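Ticket 636 – Kitchen tap, weak flow
Site: Garorau, second-floor kitchen
Opened by: Kjell Viklund
Status: Open

Reported problem
Flow at the kitchen tap dropped sometime in April. Filling a 2-liter kettle takes ages. The bathroom tap on the same riser is fine.

Reply from Clellemell support
Likely limescale in the aerator. Please unscrew it, soak in vinegar overnight and refit. If the problem remains, we recommend the Stimora inline filter.

Kjell, 8:40 am
Did the vinegar. There was hardly any scale in there to begin with, a few grains of sand maybe. Flow is the same with the aerator on or off, so I don't see how it can be the aerator. I also don't see how adding a filter to a weak line makes it stronger.

Doing the dishes under it now goes like this, one small bowl at a time.
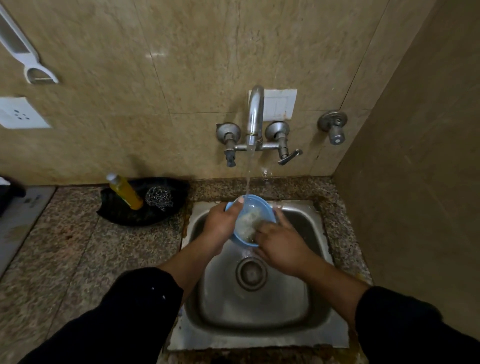
Check 1: shutoff valves
Both valves under the sink were said to be fully open. The cold one was. The hot one turned another half turn, and hot flow did not change. Put both back as found.

Check 2: supply hose
Arvid Hägglund took the cold hose off and ran it into a bucket. Some 500 ml in the time the tap gives 200. So the water gets as far as the hose, and whatever is choking it sits above that. Support has been told this twice.

Check 3: cartridge
Not done. Correa sells the cartridge, but support wants a "pressure assessment" first, at our cost. The bucket was a pressure assessment as far as I'm concerned.

Kjell, 3:15 pm
Please send the cartridge part number. I'm not ordering the filter.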